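# Handover Notes, Station Two

*fiction*

The job came in from Plundale as a single line: teach the arm to seat the cartridge. The cartridge was a gray plastic block that slid into a tray with a click. A child could do it. The contract called for 708 accepted demonstrations, and the deadline was the end of the month, July 2021.

I had been at the Arnden site for two years by then and had trained operators on both methods. With the remote rig you sit in a chair and move a pair of handles, and an arm across the room moves after you with a short lag. With the hand tool you carry the gripper to the work and do the task with your own arm behind it. The remote rig gives cleaner joint data. The hand tool gives more takes per hour. Unurthorpe, who held the contract above Plundale, wanted the hand tool.

The procedure was one page. Squeeze the trigger to half travel. Hold for the tone. Approach the tray from the marker side. Seat the block. Release, retract, hold for the second tone. A take that ran past 18 seconds was thrown out by the software, as was any take in which the tracking lost the marker board.

They sent me one operator. She had worked nine years on a line in Manalastas that assembled hinge sets, until the line closed. She read the page twice, put it face down on the bench, and asked where the block went when it was in wrong.

I said it did not go in wrong. If it jammed, we deleted the take.

"So the arm never sees it jam."

"The arm sees it go in."

She nodded and picked up the tool. Her first 40 takes were all accepted, and I had not seen that before. New operators usually lose a third of the first batch to wrist roll. They hold the gripper the way they would hold a hammer and the fingers come in twisted. She held it low, with the elbow tucked, and let the weight of the thing hang.

On the second day I trained a test policy overnight on what we had. It was early for that, but the machine was free. In the morning we loaded it on the arm and ran ten trials. It seated the block seven times. On the other three it came in a few degrees off, met the lip of the tray, and pushed. It went on pushing until the force limit stopped it.

She watched all ten without sitting down.

"It's leaning on it," she said. "You don't lean on it."

"It has no way to know it's stuck."

"I know when it's stuck."

I pulled up her takes and went through them at quarter speed. I had accepted them by the numbers: duration, marker, final pose. Slowed down, there was something in them that the numbers did not carry. In take 112 the block touched the lip. The gripper backed off by the width of a fingernail, turned slightly left, and went in. The same motion was in 131 and in 140. In most of the takes it was absent, because in most of the takes she had not missed. She was too good. There were seven corrections in two days of work, and the training had averaged them into nothing.

I wrote to Plundale and asked for permission to collect misses. The reply said that the specification defined a demonstration as a successful insertion. I wrote back that these would be successful insertions, which happened to begin badly. There was no answer to that, and I took it as a kind of permission.

So I moved the tray. Between takes I shifted it a little, or raised one side on a folded card, and I did not tell her which. She worked with her eyes on the block and found the slot every time, by touching, backing off, and turning. Her times went up. Several takes came in just under the limit. In the afternoon she started closing her eyes for the last inch. I told her it made no difference to the data. She said it made a difference to her.

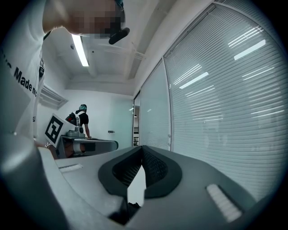
*The hand tool at close range, with the marker board on the table beyond.*

We delivered on the last day. I trained the final policy on everything and ran the acceptance trials with the customer's engineer on a video line. The arm carried the block across, came down slightly off, and touched the lip.

It stopped. It backed off by the width of a fingernail and turned left.

The engineer asked what that was. I said it was recovery behavior. He asked if it could be removed, as it added a second to the cycle. I said the trays at his plant would have to be very straight. He made a note, and we went on to the next trial.

She had already been moved to another station by then, folding cloth, on a contract of the same length. I sent her the clip. She wrote back one line, asking why it always turned left.

I went back through the takes to check. She had turned left in nearly every one, even where the slot lay to the right, and then come around. I asked if she knew why.

The hinges at her old plant were threaded that way, she wrote. If you went right first you stripped them.

In November the arm was crated and shipped. I signed the form, which had a box for known deviations, and the box was small. I wrote: *turns left first.* Then I initialed it and went to set up the remote rig for the next job.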